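We use cookies to keep you signed in and to remember your display settings. By continuing to browse you agree to our use of cookies. Accept all | Manage preferences

Spent my Monday afternoon at the Luvico open day and I have a lot to say, so settle in. They build arms and hand tools for kitchens and care homes, and once a year they let the rest of us come in and get underfoot.

First of all, parking was a nightmare, and I ended up by the tile warehouse and walked back in the drizzle. Worth it! There was coffee at the door and those little lemon cookies, and a young man at the sign-in desk who had made everybody's name tag by hand. Mine had an extra L in it. I wore it proudly all day.

The tour is in small groups, 15 of us in mine, and we had Struan Imrie leading it. Lovely man, very soft voice, so you had to crowd in close whenever the air compressor was running. He told us he started out fixing dishwashers and that it was better training for this job than his degree.

We began in what they call the table room, where they practice picking up the things you'd find at anybody's place at dinner. Forks, cups, napkins, peppermills. I'd expected a big arm behind glass, and there is one of those down the hall, but most of the teaching gets done with a gripper you hold yourself. A person does the job with it, the camera on it records everything, and the robot learns from the recordings.

Hideaki Sugiyama ran that table and he was so patient with us. He says cutlery is harder than it looks since it lies so flat, and fingers that come in a touch too low just shove the placemat along. Somebody asked how many recordings it takes before it's any good and he said they did 600 for knives alone before they were happy with it. Six hundred! I get tired of setting the table once a day.

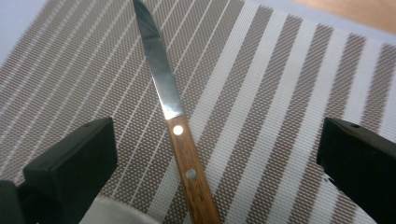
Lining up on the knife, fingers still open. Wish I owned that placemat.

And yes, I had a turn. You squeeze and the two fingers close, and it feels a bit like the grabber my mother used for getting cans off the top shelf, only much heavier in the wrist. I was given a spoon (wise of them) and dropped it 3 times. The fourth time I got it up and over to the tray and my whole group clapped, bless them.

What I hadn't thought about is how slowly you have to go. Hideaki kept saying "like you're pouring tea for somebody" and that helped me more than anything technical. If you rush in and snatch, the robot learns to rush in and snatch, and then you have a snatchy robot around the knives.

Down the hall was the big one, the Zerkari, which had learned from all those recordings. It set a place for one while we watched – plate, fork, cup – and got the cup a little crooked, and then it went back and straightened it. The whole room went "ohhh" like it was a puppy. The fellow next to me, who had been grumbling since the coat rack, asked if it could do it again.

A few people wanted to know about jobs, and I was glad Struan didn't brush them off. He said the care homes they talk to can't fill the shifts they've got, and that he'd like the staff to have more time to sit with people. I'd want to hear that from the staff too, but he took the question seriously and stayed on it a good while.

Oh, and the gift table! I bought a Luvico dish towel and did not need it.

They're doing an evening one in January for people who can't get away during the day. Sign-up sheet is at the front desk or you can call them. Wear comfortable shoes, it's a lot of standing on concrete. If anybody wants to ride along, I've got room for two, and this time I'm parking on the other side.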